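Visit report: Hubmann open day, outdoor handling and simulation

Purpose of the visit

We maintain planted courtyards and garden paths at 26 residential sites. The equipment plan for the next two budget years has a line for automated handling of potted stock, and so far the line has no figure in it. I went to the Hubmann open day on Saturday to get one, or at least to find out which questions produce one.

The day was split into a hall tour in the morning and planning sessions after lunch. Entry was free, parking was not. I skipped the welcome talk and went directly to the hall.

Hall tour

The hall has three stations behind low fencing. The first was moving filled nursery pots from a belt to a trolley. Cycle time was acceptable and the arm did not drop anything while I stood there, a period of one coffee. The second was closed for a controller update. The third was a gripper comparison, with fingers swapped by hand between runs. A finger change took the technician less time than the software step that followed it. I would plan for the software step.

Hubmann does not build its own arms. It buys them in, adds grippers and a mounting frame, and sells the result under the name Rarura. The frame is offered as a fixed base or as a wheeled one. The wheeled base needs firm, level ground, and the sales sheet defines level more strictly than any path we own. Ask for the sheet before asking for the price.

Power is the other item to check early. The fixed base runs from a normal outlet. The wheeled base carries a battery, and the charger is quoted separately - it appears on page four of the offer, after the training package.

Planning session

After lunch we moved to a side room for the simulation part, run together with Medilov, who supply the software. Their argument is that a buyer should build the work site as a model first, place the arm in it, and find the reach problems before paying for hardware. The site on the screen was a residential garden: white two-story house, lawn, irregular stepping stones leading up to a concrete patio, potted plants standing on the stones. For our kind of work it was a better match than anything in the hall. 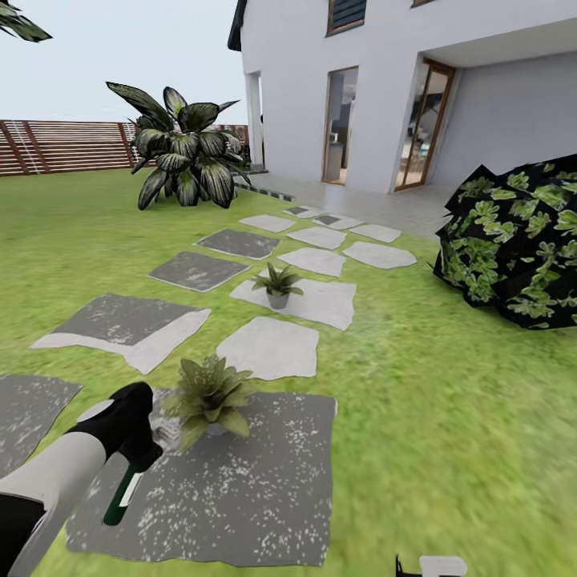 Wukby, who also had people in the room, objected that a model of this sort tells you about reach and very little about ground. Their view was that the money is better spent on a two-week rental at the worst site on the list, and that simulation should come second, once the base has been settled. Medilov answered that two weeks at the worst site gives you data on one site. Both sides sell what they recommend, so I noted both and assigned neither a score.

My own reading is that the order depends on how much the sites differ. Ours differ mainly in the paths. Stones laid into grass are common with us, and their spacing was decided by whoever laid them. A wheeled base on that surface is the first risk, and reach is the second. A fixed base avoids the first risk and limits the arm to a single spot, at which point a person with a hand cart is hard to beat on cost.

Asked about tool handles, Medilov said grip on thin round handles has to be tuned for each tool, in the model and then again on the hardware. Put that into the plan as labor. It does not appear in the offer.

Figures collected

Software license, single seat: 279 dollars per month, billed yearly.
Site model built by the supplier: 1,000 dollars per site, up to 300 square meters. Larger sites are quoted individually.
Site model built by the customer: no charge beyond the license, training extra.
Hardware: no list price. Offers follow a site questionnaire.

We do not need a model of every site. Grouped by path type, our list comes down to a handful of layouts, and one model per layout would be enough for a first decision.

Open points

Whether the license can be paused over the winter. The answer on the day was "probably," which I have requested in writing.
Who updates a site model after replanting, and at what rate.
Spare gripper fingers: delivery time and minimum order.
Insurance for operation on paths that residents also use. Hubmann referred me to our insurer.

Recommendation

Leave the hardware line open for this budget round. Enter one software seat for a year and two supplier-built site models, one with paved paths and one with stepping stones. Request the Wukby rental terms in parallel, so that both routes can be compared at the August review. The hall tour can be skipped by anyone going next time; the afternoon session should be booked ahead, as the side room is small and has one door.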